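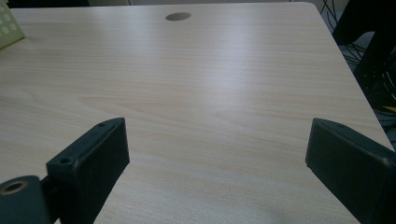
How I Finally Got My Desk Cables Under Control

Posted 2024-05-04

I put this off for two years. Every time I vacuumed I'd hook a charger with the hose and drag half my office across the floor, and every time I'd say okay, this weekend. Then my laptop took a dive because I kicked its cord (it lived!) and that was that. The whole job took me one afternoon and cost less than a pizza night.

What I used

A pack of reusable hook-and-loop ties
A power strip with a long cord and mounting slots on the back
Four short wood screws, plus a drill with a small bit
A wire basket that screws to the underside of a desk
Masking tape and a pen for labels
A flashlight, or your phone

Step 1: Unplug everything

Yes, everything. Shut the computer down first, save your stuff, then pull every last cord and lay them on the floor. I found two chargers for phones I no longer own and an extension cord plugged into another extension cord, which you really shouldn't do. Wipe the dust off while you're down there. There will be dust.

Step 2: Label both ends

Fold a bit of masking tape around each cord like a little flag and write on it. Do the plug end and the device end. I skipped the device end the first time and spent ages tugging on things to see what moved.

Step 3: Decide what goes through the hole

If your desk has a cable hole near the back, sort out what goes through it before you mount anything. Mine gets the monitor cord, the lamp cord and one charging cable. Send the fattest plug through first. If you do the skinny ones first you'll be wrestling a big square plug past all of them, and you'll say words.

No hole? Just run the cords over the back edge with a couple of stick-on clips. It works fine.

Step 4: Mount the basket and the power strip

Check how thick your desktop is before you drill! Wrap a piece of tape around the drill bit so you know when to stop, and pick screws that are shorter than the top is thick. I put the basket toward the back, well away from my knees, and screwed the strip to the underside right next to it. Hold the basket up and sit in your chair before you mark the holes. My friend Seung-woo Seok didn't, and he bumps his every single time he crosses his legs.

Step 5: Plug in and bundle

Plug things back in one at a time. Gather the extra length into a loose loop, tie it, and drop it in the basket. Don't pull the ties super tight and don't bend anything sharply. If you have a standing desk, raise it all the way up before you tie anything so you know how much slack you need.

Step 6: Deal with the last cord

You'll have one cord left running from the strip to the wall. Run it down the back of a desk leg with a tie every foot or so. Keep it off the floor where your chair rolls.

A couple of weeks in, I've only changed one thing, moving the phone charger to the left side. I left the tape flags on too. They're ugly, but they're under the desk, and I already used them once when I swapped out my monitor.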